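Setting up and maintaining the two-arm cell

Project report, Clavolley group, Wed 17 July

3. Preparing the cell

Our project used the two-arm cell in the Cadwaladr lab. We took it over in December, when the Cornus task list was already fixed, so most of our work was on set-up and upkeep. The first task was plugging and unplugging a charger. Before each session we opened the gripper fully, checked the tips for damage and wiped the table. We then compared the wrist camera view with a saved one. If the mark at the fingertip was more than 5 mm out, we repeated the calibration.

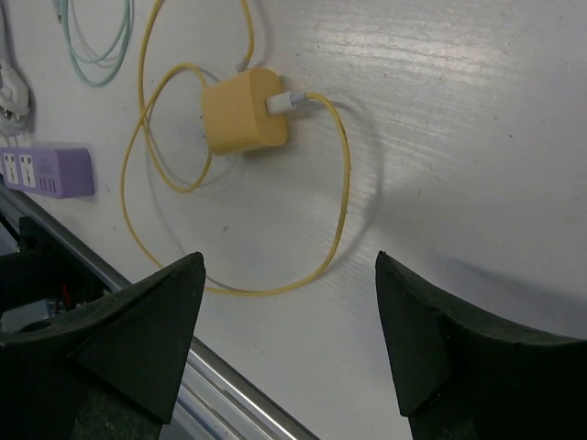 Figure 6. Wrist camera view with the fingers open, yellow charger and cable on the table.

Loose cable was a problem in the early runs. A finger could drag a loop along, so we now check the slack before starting.

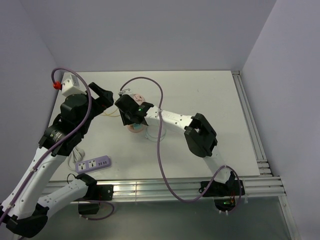 Cable wear caused most of our lost time. The Fotidell manual gives a bend radius of 60 mm for the arm cable, and we worked to 70 mm to be safe. Each arm is moved slowly through its full range while one of us watches the cable - the other keeps a hand on the stop button. The purple cables are tied to the white links, and the ties are checked weekly. On the right arm the cable also hangs in a wide loop past the front rail, so we look there for rubbing. Any worn tie is replaced before the next run and written in the log.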